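Pre-Run Software Checklist, Grasp Cell 3
Zornus Handling, Dosstead site
Revision: May
Scope: control, perception, planner and logging on the bin-picking cell. Guarding and electrical are on their own sheet.

Mark each line OK, NOT OK or N/A. Comments are from the last full inspection and stay on the sheet until someone clears them with evidence. "Seems fine now" does not clear a line.

1. CONTROL

1.1 Controller build matches the build on the release note.
OK. Checked by hash. The version label on the login screen was wrong again, so don't go by that.

1.2 Emergency stop drops the motion queue as well as motor power.
OK. After reset the arm stayed put and the queue was empty.

1.3 Speed cap in teach mode is enforced by the controller.
NOT OK. The cap is set in the operator interface. A script sent straight to the controller ignored it. I was told no one would do that. I did it in one line.

1.4 Grip force limit set to 70 percent for rigid objects.
OK for the setting. The percentage is of a maximum that was last measured before the finger pads were changed, so I would like to know what it is 70 percent of.

2. PERCEPTION

2.1 Wrist camera exposure is locked before the detector starts.
NOT OK. Auto exposure came back on after a restart. With the fingertip pads lit, that matters a great deal.

2.2 Detector confidence is logged for every candidate, including rejected ones.
NOT OK. Only the winner is logged. You can't work out why a pick was wrong from a file that holds only the pick.

2.3 Detector handles dark, irregular objects under pad light.
OPEN. The Myung detector passed its acceptance set of 2,000 images. I asked how many had the pads switched on and have not had an answer. Colored light on a dark surface changes the edges the mask depends on, and I don't accept a score from plain lighting as proof of anything here.

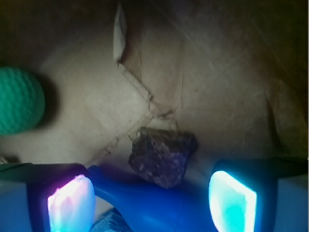
Item 2.3, wrist view: dark rock between the lit pads, green textured ball at left.

2.4 Background seams and creases are not returned as objects.
OPEN. Cardboard surfaces need their own test. A crease with dark specks along it is a fair thing to try on any edge-based method, and the supplier's notes don't mention one. Run it with the target present and again with the target removed.

2.5 Clipped pixels at the pads are masked out before segmentation.
NOT OK. The mask is a fixed shape drawn for one finger opening. Open the fingers wider and it covers the wrong area.

3. PLANNING

3.1 Planner rejects a grasp when the object mask touches the image border.
OK. Tried with 5 placements, all rejected.

3.2 Neighboring objects are included in the collision model.
NOT OK. Nornelia drops anything the detector labels "background," and then plans through it. The team calls this filtering.

3.3 Planner timeout leads to a safe hold.
OK. Forced it by hand. The arm held and the fault showed on the panel.

4. LOGGING AND TOOLING

4.1 Camera and joint logs share one clock.
NOT OK. Two clocks, lined up afterward by a script. The script reports success even when the joint file is missing.

4.2 Replay of a stored run gives the same plan.
N/A according to the team, who say the planner is randomized. Fix the seed and it becomes applicable. I have left it on the sheet.

RESULT
Not released for unattended running. Attended runs may continue at teach speed, with the caution in 1.3 posted at the console. Lines 1.3, 2.1 and 3.2 must be closed before the next inspection. Bring log files for each.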